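The letter from the town of Mekstead arrived on a Saturday, which gave me the whole weekend to be angry before there was anyone to call. It said that my aunt's house, which was now my house, was 28 inches over the property line, and that the inches belonged to Plolter.

Plolter is the next town. It has a bakery and a traffic light, and Mekstead has never forgiven it for either one.

I read the letter again at the kitchen sink. According to the enclosed map, the sink was in Mekstead and the drainboard was in Plolter. I had been washing dishes in one jurisdiction and drying them in another for 3 years without so much as a permit.

On Monday I called the Mekstead clerk, who told me to call the Plolter clerk. The Plolter clerk asked whether I was planning to vote.

"From the drainboard?" I said.

"People have tried," she said.

She mailed me a form. Mekstead, not to be outdone, mailed me a longer one. Mekstead's wanted to know how many hours a day I spent in the disputed portion of the residence, by season. Plolter's wanted to know if I kept livestock there. I wrote "no" and then, in the interest of full disclosure, added that there was a cat who slept against that wall from October on. This was a mistake. Plolter licenses cats.

My neighbor on the Plolter side was a retired man who had sold Cornico vacuum cleaners for most of his life and still spoke as if he had one foot in your door. He came over with a level and a tape measure, neither of which he used. He stood in my kitchen and looked at the wall with real tenderness.

"Your aunt knew," he said. "She used to stand over there when the Mekstead tax man came. She'd say, 'You can't talk to me, I'm out of town.'"

"Did it work?"

"He was a shy man."

I liked my aunt better after that. When she was alive she had mostly sent me socks. She had lived alone in that house with a radio and a good opinion of herself, and I had put her down as a person to whom nothing happened. Now I found out she had been running a small foreign policy out of the breakfast nook.

I went looking for her papers. They were in the hall closet, in a Stevens shoe box, under 20 years of church bulletins. She had answered every letter either town had ever sent her, and she had kept the carbons. To Mekstead she wrote as a loyal daughter of Mekstead who would not hear a word against it. To Plolter she wrote that she had always felt, in her heart, closer to Plolter. She had gotten a free tree out of one of them and a storm drain out of the other.

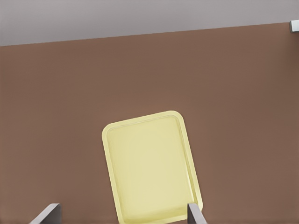

The last carbon was from the winter before she died. Both towns had proposed, in the same week, to settle the matter for good, and she had told both of them that she was an old woman and would prefer to be consulted in the spring. By spring she was past consulting. The file had sat on somebody's desk until a new hire with a new map came along and did his job, and I suppose I can't blame him, though I've put some work into it.

There was a hearing in November. It was held at the Mekstead library, with Plolter's people along one side of the table and Mekstead's along the other, and me at the end like the child in a divorce. The amount of tax in question came to 301 dollars a year. The two lawyers had already cost more than that in parking.

They asked me to say, for the record, which town I considered my home.

I had a speech ready about surveying errors. I had practiced it on the cat. I stood up with the speech in my hand and looked down one side of the table, then the other – all those people in their good coats, leaning forward a little, wanting to be picked.

"This is very sudden," I said. "I'd prefer to be consulted in the spring."

The Plolter clerk wrote that down. Then she asked, in a low voice, if I could use a tree.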